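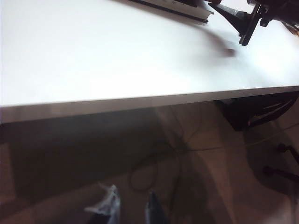
What is a cover song?

Quick one today, lots of you asked.

A cover is when a band plays a song that somebody else recorded first. Same song, new people. The first version is called the original. The new one is the cover. Easy so far.

Say a band called Marnitz writes a song about a lost dog. They record it, it comes out, people like it. Then 2 years later a singer called Callum Carnegie hears it and wants a go. He records his own version with just a guitar, really slow. That's a cover. Marnitz still wrote it. Callum just sang it his way.

Is that copying?

Sort of, but it's allowed. There are rules. The people who wrote the song are meant to get paid when somebody else's version gets sold or streamed. And their names stay on it as the writers, even if they never touched a single instrument on the new one. So look at the small print on a record sleeve some time. You'll often find one name in big letters on the front and a totally different name in tiny letters next to the song. Tiny letters = writer.

Singing in the bath -- no payment needed. Sing as loud as you want.

What can you change?

Loads.

Speed. Make a fast song slow and it can turn sad, even with the same words.

Instruments. Swap the drums for handclaps. Swap the guitar for a trumpet.

Key. That means moving the whole song higher or lower so it fits your voice. If you've ever tried to sing along and run out of high notes, you needed a diferent key.

Style. A rock song can become a dance song, or a lullaby.

Words are trickier. If you change a lot of the words you usually have to ask the writer first. Change them to be about your teacher at home, fine. Don't put it out on a record.
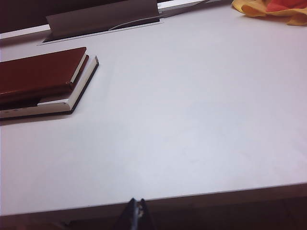
Tune and chords are the next bit, and it's the bit that makes covers work. The tune is what you hum. The chords are the groups of notes played underneath, on a piano or guitar or whatever. Two layers. Think of the small brown notebook lying on top of the bigger book with the black edge: the notebook is the tune, the big book is the chords, and you can still see the pages of the bottom one sticking out past the top one. Same with a song. You mostly notice the tune but the chords are peeking out the whole time. Keep the tune and change the chords, and suddenly a happy song sounds a bit spooky. People still know what song it is though! Because they can still hum it.

Why do bands bother?

Because they love the song, mostly. Or it's how they learned to play. Nearly every band starts out with other people's songs, in a garage or a school hall, badly, and gets better. Takumi Sakamoto told us his first band, Tollov, knew 3 songs and every one was a cover. They played them all twice so the show would last longer.

Some bands do a whole album of covers. And sometimes lots of bands get together and each cover one song by the same person. That's called a tribute album.

Cover, remix, sample -- what's the diffrence?

Cover: new people play the whole song again from scratch.

Remix: somebody takes the actual recording and moves the parts around. Louder drums, voice chopped up, that sort of thing.

Sample: a little piece of an old recording gets used inside a brand new song. Could be a drum beat, could be one shout. 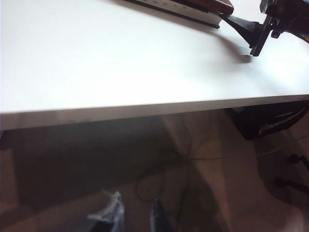
Els Michiels wrote in to ask if it still counts when the band covers its own song. She heard an old Justhorpe song, then a newer version by Justhorpe with a choir on it, and her brother said it was a cover and she said no way. Els wins. When it's the same band doing it over, people call it a re-recording. Sorry, brother.

Try it yourself

Pick a song you know really well. Sing it at normal speed. Now sing it super slow. Now whisper it. Now only tap the rhythm on your knees and see if someone at home can guess it.

Did they get it? Try a harder one.

Next time: what a chorus is, and why it gets stuck in your head.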